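30th October
By Rekha Rathore

Section 4: Sorting and fitting your push buttons

If you've made it through the wiring diagram section, well done, have a cup of something. I put this part off for ages the first time I built a control box, and then it took me one evening and I felt silly. You'll want a small flat screwdriver, your Bestlow panel plate with the holes already punched, a marker and a big clear table.

CAUTION: Unplug the box and leave it unplugged until Section 5. Please don't skip this one!

1. Tip all your switches out and spread them so that none of them touch. I used to work out of the bag and always ended up with two stops and no start.

2. Sort by cap color first. Body color can fool you - a dark cap on a bright body looks like something special when you're in a hurry, and it's only the body that's bright.
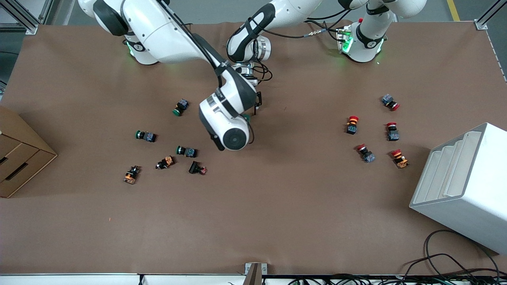 MATHUR, January

Green caps are the easy ones to spot, even lying on their sides, so I pull those out before anything else. The orange bodies with black caps go in a second pile. Then carry on:

3. Press each button a few times with your thumb. It should come back up by itself, unless you ordered the latching kind (check the order slip, mine said 268 for latching).

4. Look at the contacts on the back. NO means normally open and NC means normally closed. Write it on the body with your marker, big enough to read upside down.

5. Take off the lock ring, push the switch through the plate from the front, and put the ring back on by hand. Snug is plenty. I cracked one with pliers (sorry, Lalit, it was your spare).

Note: If a switch spins in its hole, the little tab isn't sitting in the notch. Back it out and turn it till it drops in.

6. Lay the full plate face up and check it against your drawing before you touch a single wire.

Comments

Tirta Gunawan: Does step 5 go the same for the Zokura plates? My holes have no notch.

Rekha Rathore: Same order, Tirta, just hold the body still while you tighten.

Sibel Gündoğdu: Marker rubs off on mine, so I use a bit of masking tape. Great guide, waiting on Section 5!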